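메일링 리스트 > 하천 수온 관측 > 2월 글타래
읽는 시간 6분

제목: Re: [수온] Bomon 지점 기록을 추세 계산에 넣을지에 대하여

여러분, 안녕하십니까.

답장이 늦어서 죄송합니다. 저는 한국어가 모국어가 아니기 때문에 긴 메일을 쓸 때에는 시간이 좀 걸립니다. 표현이 어색한 곳이 있으면 너그럽게 읽어 주시고, 뜻이 분명하지 않은 곳은 꼭 다시 물어 주십시오. 먼저 지난번 메일을 아래에 인용하고, 그다음에 제 의견을 적겠습니다.

> Moltusau 하천의 여름 수온 지표를 다시 계산하고 있습니다.
> 문제는 Bomon 지점입니다. 이 지점은 센서를 하류 쪽으로 옮긴 적이 있고,
> 옮기기 전과 옮긴 뒤의 기록이 한 파일에 그대로 이어져 있습니다.
> 거리는 500미터라고 현장 기록지에 적혀 있습니다.
> 그 정도면 같은 지점으로 보아도 된다는 의견과, 빼야 한다는 의견이
> 있습니다. 저는 빼는 쪽입니다. 이유는 단순합니다. 이 지점을 넣으면
> 추세선이 눈에 띄게 가팔라지고, 나중에 누가 물었을 때 그것이
> 기후의 영향인지 센서 이동의 영향인지 대답할 수 없습니다.
> 그리고 한 가지 더 있습니다. 옮긴 시기의 앞뒤로 빠진 값이 모두
> 713개입니다. 이것을 보간으로 채우는 것은 저는 찬성하지 않습니다.
> 다른 지점들은 그대로 두고, 이번 지표에서는 Bomon만 제외하는 것이
> 어떻겠습니까. 의견을 부탁드립니다.

정리해 주셔서 감사합니다. 문제를 이렇게 써 주시니 저도 생각하기가 훨씬 쉬웠습니다.

저는 결론부터 말씀드리면 제외에는 반대합니다. 다만 지금 파일을 그대로 쓰는 것에도 반대합니다. 제가 생각하는 방법은 기록을 두 개로 나누어서, 옮기기 전을 한 지점으로, 옮긴 뒤를 다른 지점으로 취급하는 것입니다. 이름도 Bomon 상류, Bomon 하류로 따로 붙이면 좋겠습니다.

이렇게 생각하는 까닭을 설명하겠습니다. 우리가 가진 지점 중에서 나무 그늘이 거의 없는 구간은 많지 않습니다. Bomon은 그런 구간에 있습니다. 여름의 높은 기온에 물이 어떻게 반응하는지를 보려면 이런 지점이 필요합니다. 만약 그늘이 많은 지점만 남긴다면, 지표는 깨끗하게 보이겠지만 하천 전체를 대표한다고 말하기 어려워집니다. 저는 이 점이 조금 걱정됩니다.

센서 이동의 영향에 대해서는 말씀하신 것이 맞습니다. 제가 현장 기록지를 다시 읽어 보니, 새 위치는 작은 지류가 합쳐지는 곳보다 아래에 있습니다. 지류의 물은 얕은 논 옆을 지나서 오기 때문에 오후에는 본류보다 따뜻할 가능성이 있습니다. 그러므로 거리가 가깝다는 이유로 같은 지점이라고 하는 것은 위험합니다. 거리보다 그 사이에 무엇이 있는지가 더 중요하다고 저는 배웠습니다.
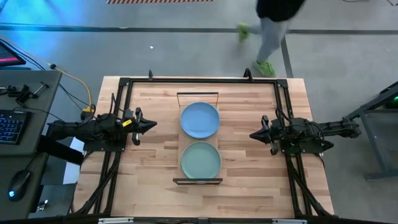
기록을 나누면 각 부분의 기간이 짧아지는 단점이 있습니다. 짧은 기록에서는 더운 해가 한 번만 있어도 기울기가 크게 변합니다. 그래서 나눈 기록 각각에 대해서는 추세를 발표하지 말고, 편차만 계산해서 유역 평균에 넣자는 것이 저의 제안입니다. 편차의 기준은 각 지점 자신의 평균으로 하면 됩니다. 이때 기준 기간이 지점마다 다르다는 문제가 생기는데, 이것은 Lennox 지점과 겹치는 기간을 이용해서 맞출 수 있을 것 같습니다. Lennox는 한 번도 옮긴 적이 없고, 빠진 값도 적습니다.

시험 삼아 계산을 해 보았습니다. 아직 검토를 받지 않은 결과이므로 다른 곳에 인용하지 말아 주십시오. Bomon을 나누어 넣은 경우와 완전히 뺀 경우를 비교하면, 유역 평균의 추세는 대략 2퍼센트 차이가 납니다. 저는 더 큰 차이를 예상했기 때문에 조금 놀랐고, 스크립트에 잘못이 있는지 찾아보았습니다. 지금까지는 잘못을 찾지 못했습니다. 다른 분이 독립적으로 한 번 더 계산해 주시면 마음이 놓이겠습니다.

빠진 값에 대해서는 저도 보간에 찬성하지 않습니다. 하루 중 몇 시간만 비어 있으면 앞뒤 값으로 채울 수도 있겠지만, 이번 경우는 며칠씩 연속으로 비어 있습니다. 특히 일 최고 수온은 보간하면 거의 항상 낮게 나옵니다. 우리의 지표는 바로 그 최고 수온을 사용하므로, 채운 값이 결과를 한쪽으로 끌고 갈 것입니다. 비어 있는 날은 비어 있는 대로 두고, 결측이 많은 달은 월 평균을 만들지 않는 것이 좋겠습니다. 어느 정도를 많다고 할지는 먼저 정해 놓고 계산해야 합니다. 결과를 본 다음에 기준을 정하면 안 된다고 생각합니다.

그리고 다른 이야기이지만 관련이 있어서 적습니다. 공유 폴더에 있는 Kalier 지점의 파일은 시각이 여름 동안 한 시간 어긋나 있는 것 같습니다. 일 최고 수온이 나타나는 시각이 이웃 지점보다 항상 늦고, 늦은 정도가 매일 똑같습니다. 물의 성질 때문이라면 날씨에 따라 조금씩 달라져야 할 것입니다. 기록계의 시계 설정이 원인이 아닐까 합니다. 일 최고값만 쓴다면 영향은 거의 없겠으나, 나중에 시간별 자료를 쓰실 분이 있으면 문제가 됩니다. 원본은 고치지 말고, 고친 사본을 따로 올린 다음 설명 파일에 적어 두면 어떨까요.

설명 파일 이야기가 나왔으니 부탁을 한 가지 드립니다. 센서를 옮겼거나 바꾸었을 때 그것을 적는 칸이 지금의 양식에는 없습니다. 그래서 Bomon의 경우에도 종이 기록지를 찾기 전까지는 아무도 알 수 없었습니다. 칸은 2개면 충분합니다. 하나는 바뀐 날, 하나는 바뀐 내용입니다. 옛날 지점에 대해서도 가능한 만큼 거슬러 올라가서 채우고 싶은데, 종이 기록지를 가지고 계신 분은 사진으로라도 보내 주시면 제가 옮겨 적겠습니다.

제 의견에 반대하시는 분도 계실 것입니다. 특히 기록을 나누는 방법은 지점의 수가 늘어난 것처럼 보이게 하므로, 표의 아래에 반드시 주를 달아야 합니다. 이것이 번거롭다고 하시면 이번에는 빼고 다음 개정 때 넣는 것도 받아들일 수 있습니다. 그 경우에는 왜 뺐는지를 본문에 한 문장이라도 써 주시기를 바랍니다. 읽는 사람은 지도에서 점이 하나 없어진 것을 보고 그 이유를 궁금해할 것입니다.

계산에 쓴 스크립트는 정리해서 토요일까지 공유 폴더에 올리겠습니다. 변수 이름이 제 모국어로 되어 있는 부분이 있어서 그것부터 고치고 있습니다.

감사합니다.

추신. 겹치는 기간으로 기준을 맞추는 부분에서, 겨울을 포함할지 여름만 쓸지 아직 정하지 못했습니다. 겨울에는 Lennox 쪽에 얼음이 생겨서 값이 오랫동안 0도 근처에 머무릅니다. 저는 여름만 쓰는 쪽으로 기울어 있습니다.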